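Início | Projetos | Relatórios | Oficina | Contactos

Pesquisar neste site
Introduza o termo a pesquisar

Relatório de progresso: recuperação do Asex e formação em mecânica automóvel
Segundo período de apoio
Apresentado à Fundação Wiriya pela Oficina Romine

Ponto de situação

O presente relatório cobre o trabalho feito desde a entrega da segunda prestação do apoio até ao final de dezembro. O projeto tem duas partes, que continuam a ser tratadas em separado nas contas: a recuperação do Asex, coupé de tração traseira com motor de quatro cilindros em linha, e o curso de formação que usa o carro como base de trabalho. A primeira parte está atrasada em relação ao calendário aprovado. A segunda está dentro do prazo.

O motor voltou a trabalhar no banco. A caixa de velocidades foi desmontada, verificada e fechada. A carroçaria ainda não foi pintada e não vai ser pintada antes de estar resolvida a questão das longarinas, explicada mais à frente. A instalação elétrica está por começar.

Motor

O bloco foi enviado para retificação no início do período. Tínhamos previsto apenas o brunimento dos cilindros, mas a medição mostrou ovalização no terceiro, acima do limite do manual, e foi necessário passar à primeira sobremedida nos quatro. Isto obrigou à compra de pistões e segmentos novos, que não estavam no orçamento inicial. A diferença foi coberta com a verba de imprevistos, com a autorização pedida à fundação por escrito e recebida antes da encomenda.

A cambota estava em bom estado. Foi polida e montada com bronzes de medida normal. As folgas foram verificadas por Lahcen El Ouafi, com fio plástico calibrado, e repetidas por Iman Ashour na semana seguinte. Os dois registos coincidem.

A cabeça deu mais trabalho. Havia corrosão em torno de duas passagens de água e um dos guias de escape tinha sido montado torto numa reparação antiga. Os guias foram todos substituídos, as sedes foram fresadas e a face foi retificada no mínimo necessário para ficar plana. Optámos por manter as molas de origem, que estavam dentro da tolerância de carga.

Na primeira tentativa de arranque no banco o motor não pegou. O distribuidor estava montado com um dente de diferença. Corrigido isso, pegou e manteve pressão de óleo estável a frio e a quente. A compressão medida após a rodagem inicial ficou uniforme nos quatro cilindros. Falta afinar o carburador, que continua rico ao ralenti. Suspeitamos da válvula de agulha e já foi encomendada outra.

Caixa, transmissão e travões

A caixa tinha o sincronizador da segunda gasto, como se esperava pelo comportamento do carro antes da desmontagem. Foi trocado, juntamente com os retentores e o rolamento do veio primário. O veio de transmissão foi equilibrado fora da oficina. O diferencial foi aberto só para inspeção; o desgaste dos dentes é regular e voltou a ser fechado com junta nova.

Nos travões, as pinças dianteiras foram recuperadas e as tubagens rígidas refeitas em cuproníquel. Os tambores traseiros estão no limite. Podem ser usados, mas preferimos substituí-los agora, com o eixo fora do carro. O fornecedor indicou prazo de entrega longo e não confirmou data.

Carroçaria

É aqui que está o atraso. Depois da decapagem da parte inferior apareceu corrosão nas duas longarinas dianteiras, por baixo de chapa soldada por cima em data que desconhecemos. A avaliação inicial do carro, feita com a carroçaria ainda revestida, não podia detetar este dano. A longarina do lado direito precisa de uma secção nova entre o apoio da suspensão e a travessa. A do lado esquerdo pode ser reparada localmente.

Pedimos dois orçamentos. O mais baixo é da casa Sura, que já fez para nós o gabari de alinhamento e tem o carro medido. Propomos avançar com eles. O trabalho inclui a soldadura das secções, a verificação das cotas no gabari e a proteção interior com cera. O piso do lado do passageiro será feito por nós, com os formandos, em chapa da mesma espessura da original.

As portas e o capot estão direitos e sem massa. A tampa da mala tem uma amolgadela antiga junto à fechadura, que será trabalhada em aula.

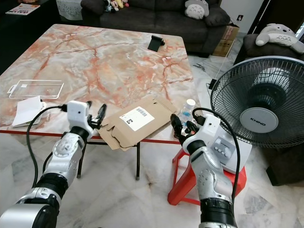

Hala Ashour observou, ao ler a primeira versão deste relatório, que a decisão sobre as longarinas devia ter sido comunicada à fundação logo que a chapa foi retirada, sem esperar pelos orçamentos. Acrescentou que o mesmo se aplicava aos tambores e pediu que ficasse escrito um procedimento para casos destes.

Aceitamos a observação. A partir de agora, qualquer dano estrutural ou qualquer despesa fora do orçamento será comunicada por correio eletrónico assim que for conhecida, mesmo que ainda não haja valor. O orçamento segue depois.

Formação

Inscreveram-se 14 formandos e todos continuam no curso. Foram dadas 78 horas das 138 previstas. As sessões decorrem ao fim da tarde, com início às 18h30, e duas delas passaram para a manhã por causa da entrega do bloco retificado.

A matéria já dada inclui metrologia básica, desmontagem e medição de motor, montagem de caixa e sistemas hidráulicos de travagem. Falta a parte de eletricidade, a soldadura de chapa e a afinação de carburadores. A ordem foi alterada em relação ao programa entregue: os travões passaram para antes da chapa, por não haver carroçaria disponível para trabalhar.

Thitima Rojanasak ficou responsável pelas sessões de medição. Usou a cambota e os pistões retirados do Asex como peças de treino, o que evitou comprar material para o efeito. Os formandos fizeram as medições em pares e preencheram as fichas sem consultar as dos colegas. As primeiras fichas tinham erros de leitura no micrómetro, sobretudo na passagem da meia volta. Na última sessão as leituras já estavam dentro do aceitável em todos os pares.

Na montagem da caixa a turma foi dividida em dois grupos, com uma segunda caixa do mesmo modelo cedida para peças. Um dos grupos montou a forquilha da terceira e quarta ao contrário e só deu por isso ao fechar o cárter. Foi desmontada e refeita na mesma sessão. Passámos a exigir que cada grupo faça a seleção completa das mudanças à mão antes de aplicar a junta.

A avaliação intermédia foi prática. Cada formando sangrou um circuito de travões e explicou a ordem das rodas. Dois formandos vão repetir esta prova.

Instalações e equipamento

A bancada de ensaio de motores ficou pronta, com extração de gases ligada à conduta existente. O elevador de duas colunas teve uma fuga no cilindro hidráulico e esteve parado enquanto se aguardava o vedante. Durante esse tempo o trabalho por baixo do carro foi feito na fossa.

Comprámos o aparelho de soldar previsto no orçamento, usado e revisto, abaixo do valor aprovado. A poupança fica disponível e propomos aplicá-la nos tambores traseiros. Pedimos resposta a este ponto em particular, para podermos confirmar a encomenda.

Contas

O mapa de despesas segue em separado, com cópia das faturas. Em resumo: a rubrica de motor foi excedida pelos pistões e segmentos, a rubrica de transmissão ficou abaixo do previsto, a de formação está conforme e a de carroçaria está quase intacta. A verba de imprevistos tem saldo, mas não chega para cobrir as longarinas pelo orçamento da Sura. A diferença pode vir da rubrica de pintura, se a fundação aceitar que o interior do compartimento do motor seja pintado por nós e só o exterior vá para fora.

Ismail Helmy conferiu as faturas e encontrou uma lançada em duplicado, do equilíbrio do veio de transmissão. Já foi corrigida no mapa que agora se envia. Quem tiver a versão anterior deve substituí-la.

Riscos para o próximo período

O prazo dos tambores traseiros não depende de nós. Se não chegarem, o carro pode ser montado sobre rodas com os atuais, para não parar o resto, e a troca faz-se depois.

A cablagem original está quebradiça junto ao painel de fusíveis. Ainda não decidimos entre reparar e refazer. Refazer dá melhor material de ensino e ocupa mais horas. A reparação é mais rápida, mas deixa troços antigos atrás do tablier, onde o acesso é mau depois de montado. Lahcen El Ouafi inclina-se para refazer e vai apresentar uma lista de material.

O vidro dianteiro tem uma fissura no canto inferior e não vai passar na inspeção. Encontrámos um vidro usado, à espera de confirmação da curvatura.

Trabalho previsto

Envio da carroçaria para a Sura, assim que houver resposta sobre a verba.
Afinação do carburador no banco, com a válvula de agulha nova.
Início do módulo de eletricidade, com levantamento do esquema a partir do próprio carro.
Piso do lado do passageiro, no regresso da carroçaria.
Repetição da prova de travões pelos dois formandos.
Procedimento escrito para comunicação de danos e despesas fora do orçamento, a enviar à fundação antes da próxima prestação.

A pintura passa para o período seguinte. A data de conclusão do projeto será revista depois de a Sura indicar quanto tempo precisa da carroçaria, e enviaremos nessa altura um calendário corrigido.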